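Progress report to Stendent, June
Kitchen cell, Genthorpe site
Prepared by Zodwa Ndlovu

The cell is running again, which is more than I could say in the last report. Abbas Ghasemi replaced the wrist cable and redid the hand-eye calibration, and the arm no longer believes the counter is 4 mm lower than it is. The counter is grateful.

Before anything moves on the real bench, each sink task now goes through the simulator first. Elisa Messina rebuilt the double sink there, faucet and drain strainer included, and we ran 1,000 resets overnight on Saturday.
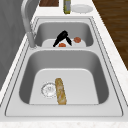
Of those, 27 ended with an object wedged inside the basin wall – a collision mesh fault, since fixed. Bread in the sink remains a supported starting state, over my objections.

Maintenance is now a 60-minute check every week: joint torque, cable strain, gripper pads, emergency stop. Spare pads are on order from Tapia, as they were last time. We ask that the spares line be released before the next quarter.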